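The Coltov Recipe Swap is back, and it has grown up a lot since last June! What began as a shoebox of index cards on the library's front desk is now a real printed cookbook, with 421 recipes sent in by people from every corner of town. The first copies went out this month, and I have already gotten butter on mine.

The book is called *The Coltov Table*, and it was put together by Arsalan Mughal, who runs the copy shop on Sernow Street and spent most of his winter evenings typing up other people's handwriting. Some of it was very hard to read. One card for plum dumplings had been folded so many times that the oven temperature was gone, and he ended up baking the thing at three different settings in his own kitchen until it came out right. (The dumplings are on page 59. Make them!)
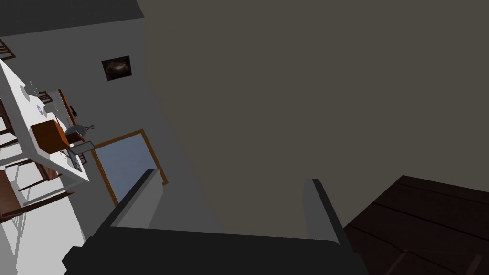
Arsalan told me he had hoped for enough recipes to fill a stapled booklet. Then the cards kept coming, and then the emails, and then a retired baker dropped off a whole ledger from the old Skoltimura bakery, which closed before I was born. The ledger has 14 breads in it, all written for batches big enough to feed a school. Getting those down to a single loaf took a lot of flour and a few very flat rye rounds, but the results are wonderful. The caraway one is my favorite so far – dense and a little sour, and great toasted the next day.

## What's inside

Soups come first, and there are a lot of them. Coltov is clearly a soup town. You'll find two versions of the same barley soup printed side by side, sent in by sisters who each say theirs is the one their mother made. I have tried both and I'm staying out of it.

After that come the pickles, the breads, the big Sunday dishes, and a long chapter of cookies and bars. The cookie chapter is the one people keep talking about in line at the post office. The ginger snaps call for black pepper, a full teaspoon of it, and they are so good that I made a second batch the same night.

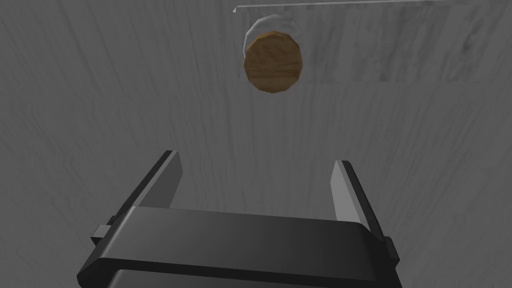
## The tasting nights

To test the recipes, the swap held tasting nights in the library's back room all through the spring. Anyone could pick a card, cook it at home, and bring it in with notes. The notes are printed under each recipe, and they're half the fun of the book. "Needs salt." "Needs a bigger pan than you think." "My son ate four." One person wrote only "yes" under a potato cake, and I agree completely.

The busiest night was the noodle night, when the line ran out the door and down the steps. The cold sesame noodles from the Kawaguchi lunch counter were gone in minutes, and the counter very kindly let the swap print the recipe, sauce and all. It uses more rice vinegar than I would ever have dared to pour.

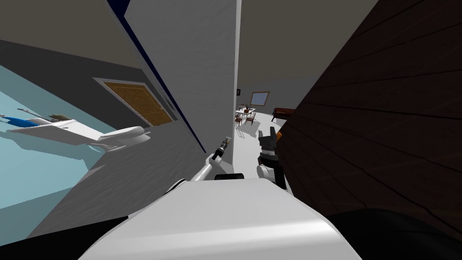
A few of the dishes changed along the way. The bean casserole lost its canned onions and gained a crust of real ones, fried slowly in oil. The lemon bars got a thinner base after several people asked for more lemon and less crust. And the walnut cake stayed just as it was, down to the odd instruction to "beat until your arm complains" – which in my kitchen took a good ten minutes.

## Getting a copy

The first printing was 500 copies, and around half were spoken for before the boxes were even open. The rest are at the library's front desk and at the copy shop. Money from sales goes toward new pots and a second oven for the library kitchen, so next year's tasting nights should move a lot faster.

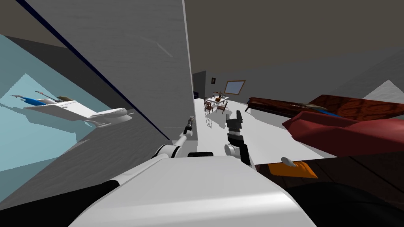 If you ordered ahead, your copy is being held under your last name. Please bring a bag if it's raining, as the covers are plain card and will soak up water quickly. The binding is a wire spiral, so the book lies flat on the counter, and the margins are wide enough for your own notes.

Cards for the second book are being taken already, at either place. Arsalan would love more vegetable dishes, more breakfasts, and anything at all with rhubarb. He also asks that you print in capital letters, and that you please, please write down the oven temperature.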